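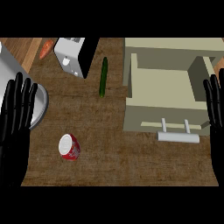 The kitchen task in the simulator, with the can on its side and the drawer open.

Posted in June by Houda El Ouafi

Search the help pages

Drawer fault in the Gevel kitchen task: your questions

Thank you to everyone who wrote in about this one. Your notes were kind and very detailed, and I've tried to gather the things people asked most.

What went wrong?
After the spring update, the right hand sometimes kept pulling on the drawer handle once the drawer had reached its stop. The force limit should have ended the pull, but it was being read from an old settings file. Of 768 overnight runs, 30 ended this way, and I'm sorry to say the log marked every one of them a success.

Could this happen on a real robot?
It could, and that is why we've paused transfers to the Rallton hands for now. Please don't load a policy trained on version 16 onto hardware, even for a quick try with a person standing by the stop button – we'd much prefer that you wait.

Is a tipped can part of the same fault?
No, that one is separate. Objects can start a run upright or lying down, and a can on its side is a perfectly good starting position. If yours tips over with neither hand near it, though, do send the log to Hicham Lamrani, who has been chasing a contact problem and would love another case.

Do I have to throw away my old runs?
Only the ones with the drawer in them. Brahim Ouazzani wrote a small checker that goes through your logs and flags any pull lasting longer than 5 seconds. It's a bit slow on big folders, so you may want to start it before lunch.

How do I get the fix?
Update the task package, delete the old settings file by hand (the installer leaves it behind – we're working on that), and restart the simulator.

This site uses cookies. Accept | Manage settings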